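Spent Monday with the new Amik planner and I have some doubts about the "collision-free out of the box" line in the release notes.

Collision-free against what, exactly? It plans against the model you give it. Ours had the table, the posts and the arm. It had no cables, and it had a gripper drawn as one fat cylinder.

So the planner is happy, and the wrist takes a path that would put a loop of cable round anything upright. Shufen Kang spotted it in the preview before we ran it. The software had given that path a green tick.
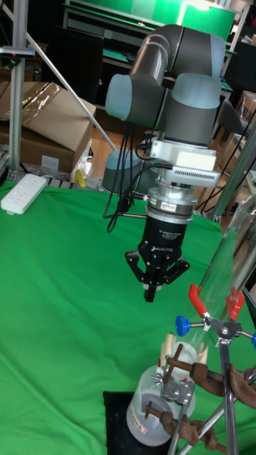

Then there's glass. Our depth camera returns holes where clear things are, and the default setting treats a hole as free space. You can switch that to "unknown is occupied" – and then 10 of our 18 test goals have no plan at all.

Sihan Qiu's answer was to put the glassware in by hand as padded boxes, 3 cm bigger all round. Works fine until someone moves a clamp. Then you have a very confident plan around something that isn't there any more.

I asked on the Amik forum how other people handle this. Got 2 replies, both telling me to try the learned perception add-on. Trained on what? Mugs, mostly, going by the demo.

I'm not saying don't use it. The joint limit handling is better than what we had in March, and replanning is quick. But I'd like the tick to say what was checked.

Yufang Jia wants it running overnight by the end of the month. I've said no for now.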